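## 4. 开启消息归档与多设备同步

本节说明如何在 Vedodico 服务器上打开消息归档,并让同一账号的几台设备看到一致的聊天记录。操作前请确认第 3 节的域名和证书已配置完毕,管理员账号能够正常登录。

归档默认关闭。关闭状态下,消息只投递给当时在线的设备,其他设备登录后看不到之前的内容。

### 4.1 准备工作

- 服务器端版本不低于 Vedodico 8。
- 数据库使用 PostgreSQL。内置的文件存储只适合测试,归档量一大,检索会明显变慢。
- 桌面端使用 Ouali,手机端使用 Clisenero。其他支持 XEP-0313 的客户端也可以用,菜单名称会有出入。
- 备份现有配置文件和数据库。

> **注意:** 归档开启后,只保存开启之后的消息。之前的消息留在各设备本地,服务器不会回收。

### 4.2 服务器端设置

1. 以管理员身份登录控制台,进入“模块”页面。
2. 找到“消息归档”,将状态改为“启用”。
3. 在“保存期限”中填写天数。默认值是 26,填 0 表示永久保存。
4. 在“单次查询上限”中填写条数。客户端每次向服务器请求历史记录时,返回的条数不会超过这个值。建议保留默认值 21。
5. 在“每个会话的归档上限”中填写 3,000。超出后,最早的消息先被清除。
6. 在“默认策略”中选择一项:
 - `always`:所有一对一消息都归档;
 - `roster`:只归档与联系人列表中用户的往来消息;
 - `never`:不归档,用户可自行在客户端打开。
7. 点击“保存”,然后重新加载服务。

重新加载不会断开已有连接。如果同时改过端口或证书路径,则必须完整重启。

> **小心:** 把保存期限从较大的数改成较小的数,超期消息会在下一次清理时删除,无法恢复。清理任务每天凌晨运行一次,需要留存的内容请先导出。

### 4.3 同步正在进行的会话

归档解决的是历史记录。两台设备同时在线时,还需要打开“消息副本”(XEP-0280),否则在桌面端发出的消息不会立即出现在手机上。

1. 在“模块”页面启用“消息副本”。
2. 在 Ouali 中打开“设置 → 账号 → 同步”,勾选“接收其他设备的消息”。
3. 在 Clisenero 中打开“账号详情”,把“多设备”开关拨到开。
4. 两端各退出一次,再重新登录。

检查方法:从 Ouali 给任意联系人发一条短消息,看 Clisenero 的同一会话里是否出现。再让手机离线,从桌面端发两条,手机恢复联网后打开会话,这两条应当从归档中补齐。

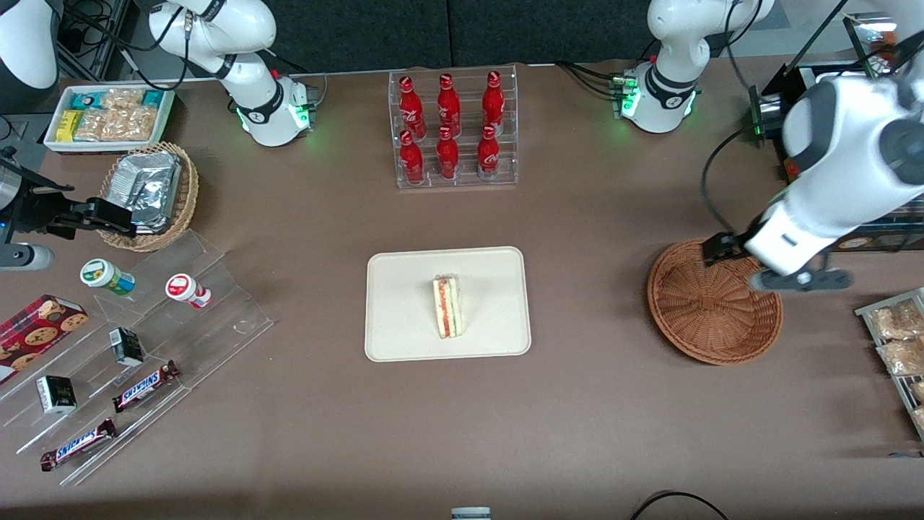 Dario Bianchini:我按 4.3 做完,普通消息都同步了,加密会话在手机上却只显示“无法解密”。后来在 Ouali 的设备列表里看到手机那一行还是“未信任”,改成信任以后,新消息就正常了,旧的几条还是打不开。

这种情况与归档设置无关。OMEMO 加密的消息在发送时只针对当时已登记、已信任的设备加密,后加入的设备即使从归档里取到密文,也没有对应的密钥。处理步骤如下:

1. 在每台设备上打开“加密 → 我的设备”,核对指纹后逐一设为信任。
2. 删除不再使用的设备条目。
3. 请对方也重新打开会话,刷新设备列表。

旧的密文不能补救。如果需要那几条内容,请在原来能够阅读的设备上查看。

### 4.4 聊天室归档

聊天室的归档由聊天室服务单独管理,4.2 的设置对它不起作用。

1. 进入“聊天室 → 默认设置”。
2. 将“记录历史”设为“开启”。
3. 已有的聊天室不会自动套用新的默认值,须由房主在房间配置里逐个修改。

如果聊天室托管在 Terstead 的公共节点上,默认设置由节点方控制,房主只能调整自己房间的选项。

### 4.5 常见问题

**手机上出现重复消息。** 多见于旧版客户端,它不识别服务器分配的消息编号。请更新客户端,然后清除本地缓存并重新同步。

**历史记录只加载了一部分。** 向上滚动时,客户端会分批请求。若停在某处不动,请查看服务器日志里有没有 `item-not-found`,有的话说明客户端保存的位置已被清理任务删除,清除缓存即可。

**控制台里找不到“消息归档”。** 安装时可能没有选数据库组件。请回到第 2 节补装,再重新打开“模块”页面。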